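자색고구마

자색고구마는 속살까지 보랏빛을 띠는 고구마를 통틀어 이르는 말이다. 메꽃과의 덩굴성 식물인 고구마의 한 갈래로, 껍질만 붉고 속은 노란 품종과는 구별된다. 덩이뿌리를 잘랐을 때 드러나는 진한 보라색이 무척 아름다워서, 맛보다 색에 먼저 반해 기르기 시작하는 사람도 많다!

색소
보라색을 내는 성분은 안토시아닌이다. 이 색소는 산도에 따라 색이 달라지는데, 레몬즙을 떨어뜨리면 붉은 쪽으로, 베이킹소다를 섞은 반죽에서는 푸른빛이나 초록빛으로 기운다. 같은 뿌리 하나로 분홍색 음료도, 푸르스름한 빵도 만들 수 있는 셈이니 부엌에서 해 보는 색 실험으로 이만큼 재미있는 재료도 드물다. 물에 잘 녹기 때문에 삶으면 색이 빠져나오고, 찌거나 구우면 한결 선명하게 남는다. 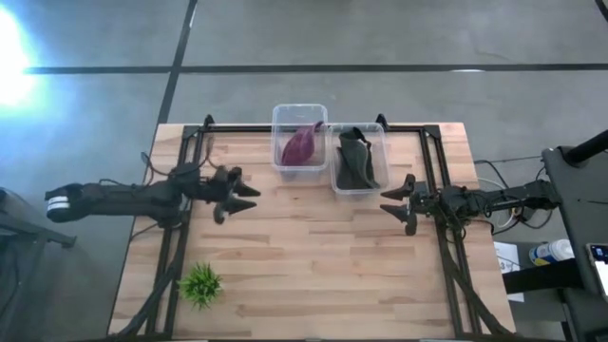

재배
다른 고구마와 마찬가지로 씨앗보다는 싹을 잘라 심는 방식으로 늘린다. 물 빠짐이 좋은 모래참흙을 좋아하고, 질소 비료가 지나치면 잎과 덩굴만 무성해진다. 수확기는 품종과 지역에 따라 다르지만 서리가 내리기 전에 캐는 것이 원칙이다. 원예가 게르트라우트 가서는 재배 수기 《트레코의 밭》에서 3월에 씨고구마를 묻고 싹이 트기를 기다리는 시간을 한 해의 가장 설레는 때로 꼽았다. 그가 텃밭 2곳에서 거둔 양은 첫해에 약 500킬로그램이었다고 한다.

저장
갓 캔 고구마는 따뜻하고 습한 곳에 며칠 두어 상처를 아물게 하는데, 이를 큐어링이라 한다. 이후에는 섭씨 13도 안팎의 서늘하고 어두운 곳이 알맞다. 냉장고에 넣으면 냉해를 입어 속이 단단해지고 맛이 떨어진다. 흙은 씻지 말고 마른 채로 두며, 뿌리끼리 부딪쳐 껍질이 벗겨지지 않게 한다.
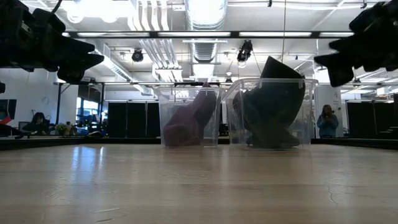
투명한 플라스틱 상자 두 개가 놓인 밝은색 나무 상판.

요리
일반 고구마보다 단맛이 덜한 품종이 많아 소금, 버터, 코코넛밀크와 두루 어울린다. 한국에서는 칩, 라테, 떡, 송편 반죽에 흔히 쓰이고, 일본 오키나와의 베니이모 과자도 널리 알려져 있다. 가루로 만들어 두면 국수나 케이크에 색을 입히기가 아주 편하다. 흔히 혼동되는 우베는 마과에 속하는 전혀 다른 식물로, 필리핀에서 잼과 아이스크림의 재료로 사랑받는다.

같이 보기
고구마
안토시아닌
우베
큐어링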